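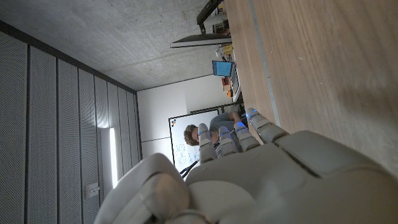 Llinos Morris has long held that a shared bench is only as safe as the dullest five minutes of the day, and her remark is still the one most often repeated when people discuss the Trevdale Bench Code. She meant the minutes when the robot is powered and idle and everyone in the room has gone back to their own work.

The Trevdale Bench Code (often simply "the Code", and in older papers "the Trevdale sheet") is a voluntary set of working rules for small laboratories and workshops in which people sit at the same table as a robot with jointed hands. It deals with the ordinary business of the day: where to sit, who may start a movement, what may be left on the table, and what ought to be written down afterwards. It isn't a technical standard and has never claimed to be one. Makers' instructions and the law of the land come first, and the Code says so in its opening line.

Background

The Code grew out of a set of notes kept at the Trevdale workshop, where several teams had to share one long room and had each arrived at their own habits. One team called out before every movement, another used a lamp, and a third relied on everybody knowing one another rather well, and that worked nicely until new people joined. The notes were tidied up over a summer and passed to the neighbouring workshop at Dondmont, whose staff added a good deal about tables and furniture. The first joint edition was issued on May 28, 2018. It ran to 34 clauses, and the present edition has 39.

The additions came mostly from Dondmont and from Lillmont, a teaching laboratory that took up the Code early and found that its students wanted rather more said about sitting and waiting than the first authors had thought necessary.

Seating and reach

The best-known part of the Code concerns reach. Each bench is to have a reach line, marked on the table or the floor, showing how far the fingertips can travel when the arm is fully stretched. People may sit beyond the line while the robot is moving. Inside it, they may sit only when the robot is held by its stop, and one named person (the "holder") keeps that stop within arm's length and does nothing else in the meantime — no typing, no telephone, no tea.

A seated person is treated more cautiously than a standing one, and this surprises newcomers. The reasoning is a homely one. Somebody in a chair has their face nearer to the height of the table, and getting out of a chair backwards takes longer than stepping away. Chairs at the bench should therefore have clear floor behind them, with no bags or stacked boxes, and the Code asks that whoever sits down last checks this for everyone.

Hands and lights

Clause 12 asks people to learn what the lights on their own robot mean and to pin the meanings up where they can be read from every seat. Colours differ a good deal between makers, and a steady light that says "ready" on one hand may say "holding" on another. The Code gives no colour scheme of its own. An early draft did try to, and the attempt was dropped when the Dondmont staff pointed out that it would only add one more scheme to the pile!

Nobody is to put their own fingers between the fingers of a powered hand, even to rescue a dropped item. The hand is to be opened by command, or the power taken off, and only then may the item be picked up.

Objects for handling

For grasping work the Code recommends beginning with soft, light things that can be squeezed or dropped without harm, such as cloth, foam or a folded glove. Hard objects come next, and glass, blades and anything filled with liquid are kept for benches with a screen.
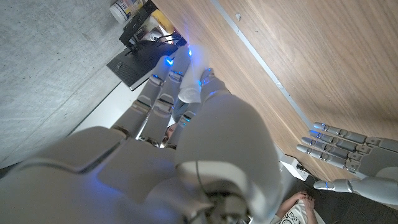

Work with two hands has a section to itself. A pair of hands can trap something between them in a way that a single hand can't, and a person watching one hand is easily caught out by the other. The Code asks that both be treated as moving whenever either is, and that an object be passed from one to the other at reduced speed until the same pass has been made cleanly on two separate days. Cables near the bench are to be fastened so that neither hand can hook one at full stretch.

Record keeping

Each bench keeps a log, on paper or otherwise. Entries are meant to be short: who held the stop, what was handled, and anything that made somebody uneasy, whether or not it came to anything. The Trevdale log had reached 1,853 entries when it was last gathered up for review in July, and a fair number of the changes in the present edition can be traced to lines in it of the "didn't like that" kind.

Criticism

The Code has its doubters. Effiong, a small automation firm which used it for a time and then wrote its own rules, felt that the holder's duty was too heavy for a team of 2, who would be left with one person working and the other watching. Later editions kept the duty but allowed the bench to be run with the line cleared and no holder seated, a compromise that satisfied some. Others have complained that the wording is fussy about chairs and rather thin on software, and the authors have more or less agreed — a supplement on software changes has been promised in the preface of each edition and has yet to appear.

See also

Reach line
Holder (bench work)
Dondmont furniture notes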